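An afternoon with the grabbers

December 2019

So I finally got to one of the Sullon open afternoons, after meaning to go since August and missing it every single time. It's out past Braston, two buses if you don't drive, and I got off a stop too early because I was reading. Anyway! I made it, slightly damp, and there was tea.

I'd been expecting a big arm behind glass doing something with car doors. What they mostly wanted to show us was the hand-held stuff, the grippers you carry about and work yourself, so that a robot can later learn from how you did it. Vaughn Begay did the talking for the first part and he was lovely about it, very patient with the lad at the front who wanted to know if it could crack an egg (not yet, was the answer, or at least not so you'd want to eat it).

The idea is that you tidy a table, or pick things up and put them down again, over and over, in the sort of ordinary messy room that people live in. The mess matters, Vaughn said. A robot that has only ever seen a bare bench goes to pieces the minute there's a box of tissues in the way. I know the feeling.

The fingers are what I kept looking at. They come in at an angle from both sides, with a blue pad on each tip, and when they're open there's a good gap between them.
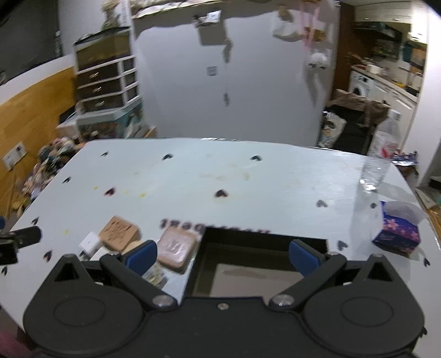

Milagros Ocampo reckoned the hard part is letting go. Anyone can grab a thing, she told me, but you've got to set it down without dragging it or knocking whatever's next to it, and most people open the fingers far too early. She'd had a whole morning of things toppling over and had started talking to them by the end.

She was right, too, annoyingly. I had a turn and my first go was all elbow. You want to twist your wrist the way you would with your own hand, and then the fingers arrive sideways and you have to back off and come round again. By the third try I'd slowed right down and it was nearly graceful. Bảo Thái got it straight away, of course. Years of chopsticks, he said, and then admitted he'd practised in the corridor.

There was a bit of a debate over the tea about whether any of this ends up in people's homes. Lyle Ruiz-Ortega thinks it'll be ages and that it'll cost the earth when it does. I said I'd pay £999 tomorrow for something that puts the washing away, and got a look.

I left at about 3 with a leaflet and a sore thumb. They're doing another one in the new year over at Grinness and I've put my name down. If you fancy coming, leave me a comment and we can share the bus.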